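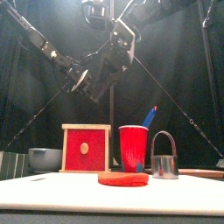 White tabletop, black curtain behind.

Kindow table pads, by Clotine. Heavy woven cotton, hemmed all round. Sold singly or in packs of 3. Machine wash cool, line dry, iron if you must. Colors run a bit on the first wash so keep them apart from teh whites. 23 in stock right now, more in November.
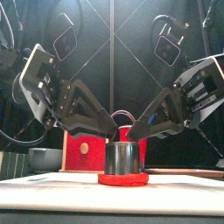

Metal cup on a red pad.

Red is back!! Sand and navy still sold out, sorry. Orders over $150 ship free, US only. Returns within 41 days, unwashed, tags on. Wholesale or odd sizes, email Mylene Lacson and give measurments in inches please. Prices updated Apr 14, 2019.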